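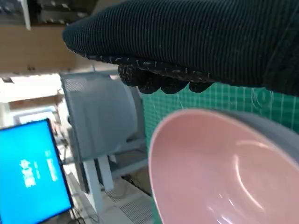
Ines Farrow
Hobby builder and bench member at the Mansilla shared workshop

Posted in: Build Diary / Arms & Grippers
February, Saturday, late

What a day! My hands smell like machine oil and I've eaten nothing but crackers since noon, and I still don't want to stop, so I'm writing this with the laptop balanced on a box of servo horns.

The sleeve is on the gripper. The dark green ribbed knit, the one I kept going back and forth over all week. I had a smooth one too, but the ribbing runs the long way down the arm and I love how it sits. The fingertip end came out lumpier than I drew it. Knobby, really, with those little white and gray flecks all along the underside. I was going to fuss with it and then decided to leave it alone until I've had a proper run with it.

The bowl is the gray one with the pink inside. It's shiny in there and throws highlights all over the place under the workshop lights, so it's a mean test for the camera and I'm a bit thrilled about that. If Hestadine (yes, the arm has a name now, I gave in) can learn where the rim is with all that glare going on, then the plain kitchen bowls at home should be easy. I put it on the green cutting mat because the grid makes it so simple to set the bowl back in the same place every time. One square over, one square back. Best thing I've borrowed all winter.

Did 12 slow passes over the bowl before dinner time. No picking anything up yet, only coming in from the side, stopping above the rim, and backing out. Two of them stopped early. First I blamed the wrist joint, then the cable, and then I found the real trouble, a limit I had typed in as 26 when I wanted 62. Laughed out loud at the bench. Fixed it, ran the rest, and they were lovely and smooth, no shudder at the end of the reach like we had last month.

The wrist camera is staying where it is. I tried it lower and all I got was knit. From where it is now I get the tip and the bowl together, plus a whole lot of room behind that I don't need, the blue screen and the vent in the floor and so on. I'll crop that later. Or maybe not! I have a feeling the extra stuff could help when I move to another bench, and I'd like to try it both ways.

Saved 700 stills by the end. The folder is called taltico_bowl and it is already a mess, so tomorrow's first job is names. I also want to write down the speeds while I remember them: slow on the way in, slower over the rim, normal on the way out. The way out could be quicker but the sleeve creeps toward the tip when I push it, and I have to tug it back by hand.

Things to get: elastic for the cuff end, a second sleeve in a lighter color, short screws for the Himen bracket (the ones I have are too long and scrape). Also a longer cable, please, please, before I trip over this one again.

Next session I'm putting a ball of yarn in the bowl and letting the fingers close on it for the first time. I've been picturing that since I bought the first motor. Bench is mine from nine. Going home to eat something warm.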